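I make one thing at Biven and I've been making it for a long while now, so bear with me if I go on a bit. It's called the Plirico Memory Book. It's a guest book for funerals, memorial services and those loose, lovely get-togethers in somebody's backyard where people bring pie and tell stories until dark.

My first one was for my aunt's service. The funeral home had put out a thin little book with lines so close together that people could only fit a signature, and I remember flipping through it that night wishing somebody had written an actual sentence. So this book has room – a whole lot of room!

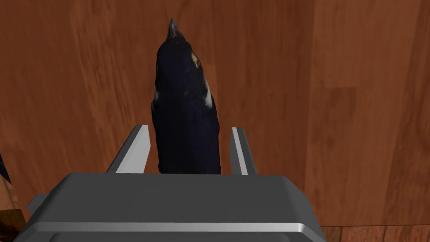
Each page has just two spaces on it, one on top and one below, with a line for a name and then open paper for whatever a person wants to say. Some folks write three words. Some fill the space and turn the book sideways to keep going up the margin (I left the margins wide for exactly those people). The paper is heavy and cream colored, and a regular ballpoint or gel pen works fine on it. I'd skip markers, they bleed.

It lies flat when it's open. That took me the longest to get right, and I'm still a little proud of it. If you've ever watched an older relative try to hold a stiff book open with one hand and sign with the other, you'll know why I kept at it.

I ship a sample page to anyone who asks, and I get notes back.
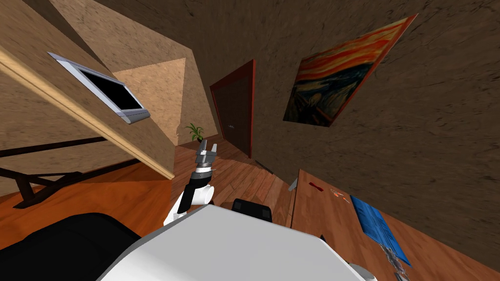 Parvathi Fernandes wrote that she'd ordered the book for her father's service expecting maybe half of it to get used, and that his old bowling team took up nine pages by themselves. She also wished the ribbon were longer, and she was right, so it's longer now. Koen Verhoeven asked for a version with no wording at all on the first page, for a family that couldn't agree on any. You can pick that when you order and it costs the same.

## What's in the box

- One memory book, 37 sheets, printed both sides, with a sewn binding
- Two black pens, the kind I use myself
- A small folded card for the table that says "Please write as much as you like"
- A pocket inside the back cover for the program, a photo, or the notes people hand you in the parking lot
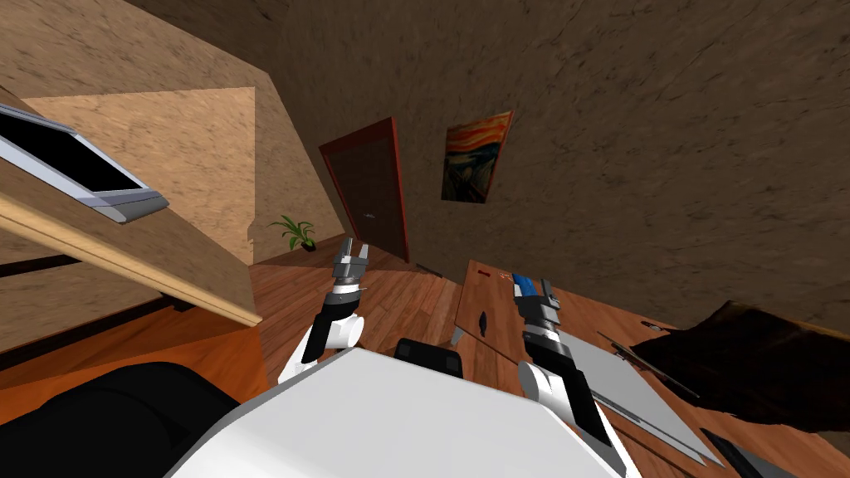 ## Covers and lettering

The cover is cloth over board, in navy, gray, moss or a soft brick red. A name goes on the front in plain lettering, and dates go underneath if you want them. Please type the name just the way it should appear, accents and all. I don't fix spelling on names, ever, though I will write to you if something looks odd to me.

Nicknames are welcome. I've lettered a "Grandpa Tractor" and I was happy to do it.

Want two names on one book, for parents or a brother and sister? Put both in the order box and I'll send you a drawing of the layout before I start. No extra charge for that either.

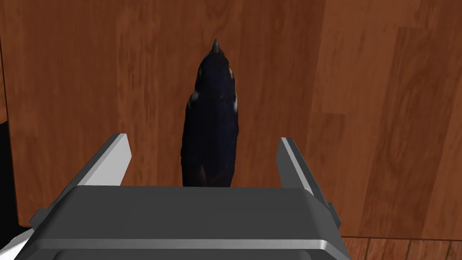 ## Ordering and timing

A book with lettering takes me 2 working days. A blank cover goes out the next morning if you order before noon. If the service is sooner than that, call the shop and ask for me or Lavanya, and we'll see what we can do – we've driven a few over to families ourselves.

Funeral homes can order in boxes of 10, item number 804, blank covers only. Extra pens come in packs of a dozen, and you can add them at checkout.

If a lettered book shows up with my mistake on it, I'll make another one right away and you keep the first. It's good scratch paper for the kids' table.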